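Gathering Grasp Examples for Bar-Shaped Blocks in a Metal Bin
Project report, Friederike Lindemann and Timo Reinholz. Advisor: Helmut Fröhlich. Submitted Nov 22, 2025

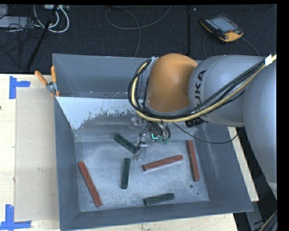 1. Task

The project covers the data side of a bin picking system. A learned model is to look at a bin of bar-shaped blocks and propose a grasp: a point, an angle for the fingers and an opening width. The model itself (working name Demau) was written by Dexter Castillo in an earlier project and was taken over unchanged. Our work was to set up the collection, record examples, label them, and check whether the resulting set is good enough to train on.

The target was set at 1,000 labeled grasp attempts. An attempt counts as one example whether it succeeds or fails. Attempts stopped by the operator before the fingers close do not count, but they are kept in the log.

2. Setup

The robot is a KUKA arm standing at one side of a wooden table, with an electric gripper on the wrist. The gripper cables run along the outside of the arm and are bundled. The work area is an open metal bin with sloping inner walls and a flat floor. A spring clamp holds the rim. Blue tape on the table gives a reference for putting things back after cleaning or after the table has been used by another group.

The blocks are of two kinds, red and green, with the red ones longer than the green ones. Both kinds are bars, so the grasp angle matters much more than it would with cubes. A grasp across the narrow side tolerates a fair amount of position error. A grasp that is turned too far pushes the block away or pinches it at a corner.

The camera is fixed and looks down into the bin at a slant. A camera on the wrist was considered and dropped. It would have required a second cable run past the wrist joint, and the views would no longer be comparable between attempts. The fixed view has one clear drawback: the arm hides part of the bin whenever it is working. For this reason the input image for every example is taken with the arm in its parking position, and images with the arm in the bin are stored only for review.

Arm motion is controlled by a small program called Fullow, which takes a grasp in bin coordinates, plans the approach, closes the fingers, lifts, and returns a status. Recording is done by a separate process on the same computer. The two processes share a clock, so no later alignment is needed.

3. Recording procedure

One session runs as follows.

Place the blocks in the bin by hand. Blocks may touch each other or the walls.
Park the arm and record the input image.
Select a grasp. See Section 4.
Run the grasp. Record gripper position, finger opening and joint values throughout.
Lift, hold for 2 seconds, and read the finger opening again.
Release the block over the bin from a low height.
Repeat from the second step. After 7 attempts, rearrange all blocks by hand.

The limit of 7 attempts was introduced after the first test week. Released blocks tend to end up against the sloping walls and stay there, and longer runs produced many examples that were nearly the same. Hand placement costs time but gives a better spread of angles.

The operator stays next to the table with the control pendant within reach. Gerd Vogler, who is responsible for the lab, required this for all sessions, including those at reduced speed.

4. Selecting grasps

Three sources of grasps were used. In the first, the operator clicks on a block in the input image and draws a line for the finger direction. In the second, a simple color filter finds a block and grasps it across its long axis. In the third, a grasp from either of the other two is shifted and turned by a random amount before it is run.

The third source exists to produce failures. Operators are good at choosing grasps, and a set made only of clicked grasps contains too few negative examples for the model to learn where the limit lies. In the first version the random shift was too large, and the fingers often came down on the bare floor. Those attempts were correctly labeled as failures but carried little information. The shift was then reduced so that most disturbed grasps still touched the intended block.

The color filter worked well on the red blocks. The green blocks are dark, and the filter sometimes joined them with shadows on the gray metal, mainly near the walls. The threshold was adjusted by hand at the start of each session. A filter that adapts to the light would have been the cleaner solution.

5. Labels

Each example has one main label, success or failure, and one optional note on the cause of failure. The main label is computed from the finger opening after the hold. If the fingers are fully closed, nothing is held, and the attempt is a failure. If the opening matches the width of a block within tolerance, it is a success.

Two cases are not covered by this rule. A block held at one end may hang at a steep angle and still give the correct opening. We label this as a success with the note "tilted". Two blocks picked up together give an opening that is too wide, and these attempts are labeled as failures with the note "double". Both notes are entered by hand from the review images.

Labels were checked by having both authors go through the same sessions separately. The main labels hardly differed. The notes differed more often, mostly on "tilted", where we had not agreed on an angle beforehand. A limit was then written down and the sessions in question were labeled again.

6. Problems during collection

Calibration drift. The relation between camera and robot is measured with a printed board laid on the bin floor. After the camera mount was bumped in one session, all grasps were shifted to the same side. The session was discarded. A calibration check with 5 fixed points was added at the start of every session.

Reflections. The bin metal is worn unevenly. A large whitish patch on the back slope is much brighter than the metal next to it, and the color filter had to be masked there. We decided against repainting the bin. The model should learn to ignore such areas, and a clean surface would have hidden the problem until later.

Wall contact. Blocks lying along a wall leave little space for the outer finger. Fullow rejects grasps whose planned finger path crosses the wall model. This check is conservative and also rejects some grasps that would be possible. As a result, blocks close to the walls are underrepresented in the set. Tilting the wrist away from the wall during the approach would help, but the current grasp format has no value for tilt.

Cables. At certain wrist angles the cable bundle comes under tension. The range of the last joint was limited in software. Since a parallel gripper can be turned by half a revolution without changing the grasp, every finger direction is still reachable.

7. Use of the data

The examples are stored one folder per session, with images, a table of attempts and the calibration used. Training and test data are divided by session. Dividing by attempt would place nearly identical bin arrangements in both parts and make the test result look better than it is.

A first training run with Demau showed that the model finds the long axis of free blocks reliably. It is weaker where two blocks of the same color touch end to end, which it tends to treat as a single long bar and grasp at the joint. Few such arrangements occur in the data. They were not placed on purpose, and in hand placement they are rare.

8. Open points

The grasp format should be extended by a tilt value before more data is recorded, so that wall grasps can be included. Touching blocks of the same color should be placed deliberately in a fixed share of the arrangements. The color filter should be replaced by the trained model itself, with the random shift kept in place.

The session folders and the labeling guide have been handed over to Dexter Castillo. The calibration board is in the cabinet next to the robot cell, on the shelf marked Ulton.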